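From: Priya Halvorsen
To: advising-list
Subject: Re: [advising-list] Peer mentor hours, again

Tobias wrote:

> We are losing peer mentors by week five. They sign up in a
> great rush, they come to the training, they eat the sandwiches,
> and then they evaporate. Last term I had two left at the end
> and one of them was only coming in for the printer.
>
> Does anyone require a minimum number of hours? Does anyone
> enforce it? I am being asked to put a number in the handbook
> and I would like it to be a number that somebody somewhere
> has tried on a living student.
>
> Also, does anyone have a log sheet that isn't a spreadsheet
> with 14 tabs?
>
> Tobias Abernathy
> Student Support, Wedden

Tobias,

We had a number in the handbook for years. It was 8 hours a month, and I inherited it along with a filing cabinet and a dead fern. I asked where it came from and was told it had always been 8. Students signed a form agreeing to it in September and I doubt any of them could have told you by October what they had signed. I couldn't enforce it either. What was I going to do, dock them? They aren't paid.

What we did about it was boring. We stopped asking for hours and started assigning people. Each mentor gets three first-years by name, and the only rule is that they speak to each of them every two weeks, in whatever form the first-year will put up with. A walk to lunch counts. A text saying "you alive?" and a reply saying "yes" does not, although we did have to put that in writing after the first month.

Retention is better. I won't pretend it is wonderful. We still lose a few around midterms, and we lose the ones who were only ever in it for the line on the resume, but those now leave early and politely, which I count as progress. The ones who stay seem to stay because a particular kid would notice if they didn't turn up.

On the money side, in case you get asked: the whole thing runs on $3,000 a year. Of that, $2,000 is a small thank-you at the end of the year, split among whoever finished, and $300 is food. (I have argued every spring that the food line should be bigger. You mention the sandwiches as if they were a side issue. They are the recruitment strategy.) The rest goes on printing and on one outside trainer for the afternoon session on when to hand a student over to an actual counselor.

Please don't skip that session, whatever else you cut. Eager nineteen-year-olds will try to carry a very heavy thing home by themselves and be up until four with it. We have them practice the sentence "I want to bring someone else in on this" out loud, in pairs. They hate it. They giggle. Two of mine used it word for word last term, and I was very glad to have put up with the giggling.

Log sheets. We looked at the big packages, including Ultomance, which does everything and asks you to confirm that you want it to. I sat through the demo with Cheng-en Mak from our IT side, and at the end he said "it has a dashboard" in the tone you would use for "it has a rash." We went with a plain web form instead. Four boxes: your name, who you talked to, when, and is there anything I should know. The last box is the only one I read carefully. Mostly it says "no." Sometimes it says "no but he hasn't been going to chem," and then I have something to do on Tuesday morning.

Deming Ren built the form for us over a weekend and I can ask him for a copy if you want it. It will need your own names dropped in. Don't let anyone add a fifth box. We've had requests for a mood rating, a learning outcome and, from one office I'll leave unnamed, a reflection of 150 words or more – I said I would think about it and I have been thinking about it since June.

For the handbook, if they insist on a number, I'd give them the two weeks. It's short, you can check it, and it leaves the hours out of it altogether.

Does anyone else on the list pair mentors by major? We don't, and I go back and forth. Mariama Amissah used to do it that way and may have opinions, if she's still reading these.

Priya 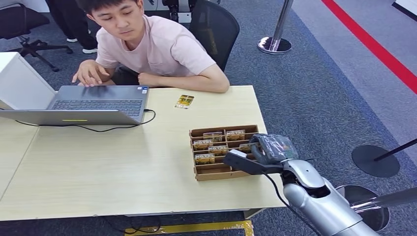

At the laptop, pink T-shirt day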